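Search tickets and articles
Last updated: Friday, 4:40 p.m.

Tabletop feels tacky, paperbacks sticking to it (Skarevia reading table, pale finish)

Opened by: Irena Wilczyńska
Handled by: Kevin Ó Dubhghaill
Status: Waiting on customer

First message

Hi! I bought the Skarevia reading table from you in July, the long one in the pale finish, and I love it, so please don't read this as an angry ticket. I'm writing because books stick to it. Only a little, and only if they've been sitting overnight, but when I pick up a paperback in the morning there's this tiny kissing sound as the back cover lets go, and I don't like hearing that from a book I had to wait weeks for.

Your form asks for what's been tried, so:

Wiped it with a damp cloth. Fine for a day, then tacky again.
Wiped it with a dry cloth. Nothing.
Opened the window and kept everything off it for a weekend. Better, maybe? I couldn't swear to it.
Asked my sister to touch it without telling her why. She said "ooh, nice table" (no help at all).

I had more to say but the form cuts off at 3,000 characters and I'd spent most of mine on the delivery.

Reply from Kevin

Hi Irena, thanks for the detail, and sorry about the kissing sound. Before I send anyone or anything, could you have a look at the top from fairly close? I'm interested in cloudy areas, rings or spots where the finish has gone dull. Also let me know what you've cleaned it with since you got it. All of it, please, including anything you only tried the one time.

Second message

OK, the cleaning confession first. When it arrived I gave it a coat of Zekulden wax, because I had most of a tin left over from doing the bread board and it seemed a shame. I know. I read the care card afterward. I put it on with an old T-shirt and was probably generous with it, then buffed for maybe five minutes before dinner.

And the top, which I think looks lovely:

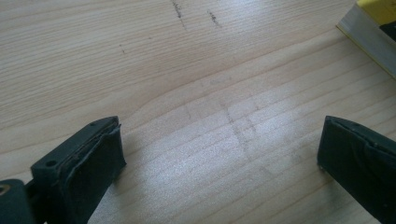
Tabletop with the wavy grain. The whitish patch low down is glare, it's not in the wood.

I know that bright patch might make you say "aha, cloudy," so I got down with my cheek practically on the table and moved my head around, and it goes where the light goes. The rest looks smooth to me, with a bit of a satin shine. I can't see any stickiness, I can only feel it, mostly when I drag the side of my hand across where the books usually go.

By the way, is the big wide curve in the grain normal? I'm not complaining, it's my favorite part. My neighbor's is straight all over and she's a bit jealous.

Reply from Kevin

Normal, yes! The grain differs from one table to the next and we don't match it. I agree with you about the glare, and I can't see any dulling in what you sent.

The wax is my main suspect. The top leaves us already sealed, so wax has nowhere to soak in and just sits there. A thick coat can stay soft for a long time. Are the books themselves picking anything up? Have a feel of a back cover, and tell me whether the covers are shiny or more papery.

Third message

So I went through the pile. The ones that stick worst are my Chinese Harry Potters, which I'm reading very slowly with a dictionary (I'm on the third one, it's my whole personality this year). They came from Ní Bhriain, the secondhand place by the station, and they're thick paperbacks. The back of this one feels a bit waxy along the bottom. The hardbacks don't seem to care.

While I had it in my hands I had another look at the front cover too, because I keep wondering if the table is to blame for how it wants to flop open. I suspect that one's on me. I do read in the bath.

It's such a beautiful thing inside, all turquoise with a little moon, and there's a line from Arthur Weasley making Harry promise he won't go looking for Black. I'd be heartbroken to get wax on that part.

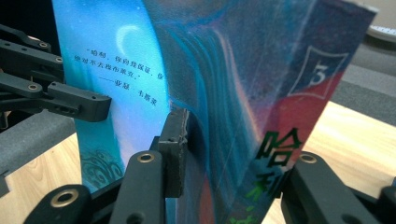 What Kevin had me do

I'm typing this out properly because he gave me the steps over the phone and asked me to put them on the ticket.

1. Clear the table completely. Books go somewhere else until it's finished, standing up if possible.

2. Test a corner first. Lukewarm water, one drop of dish soap, a soft cloth wrung out until it's barely damp. Wipe with the grain and dry it right away with a second cloth.

3. If the corner feels clean, carry on across the top in sections about as wide as your forearm is long. Change the cloth when it starts to drag. I went through a shocking number of old pillowcases.

4. Wait a day and do it all again. Two rounds is the minimum after a heavy coat.

5. Leave a sheet of plain paper on it overnight with one heavy book on top. If the paper lifts off without clinging, you can put things back.

6. No more wax. (He said this twice.)

For the book he said dry cloth only, very light, and to stop if any color comes off.

Where it stands

Round one is done. The corner by the window feels great, the middle is still a bit grabby, and I'm doing round two tomorrow after work.

One separate thing, sorry, I know it's probably a different department. I paid $339 through Zinance and my latest statement has the table down as $389. Kevin says that's the current price and he's asked the billing people to look, so please don't close this until they've answered. I'll post about the paper test once I've done it.

Kevin's note

Billing query passed on with Irena's receipt. Ticket stays open for the paper test result. If the middle is still tacky after round two, call me before trying anything stronger.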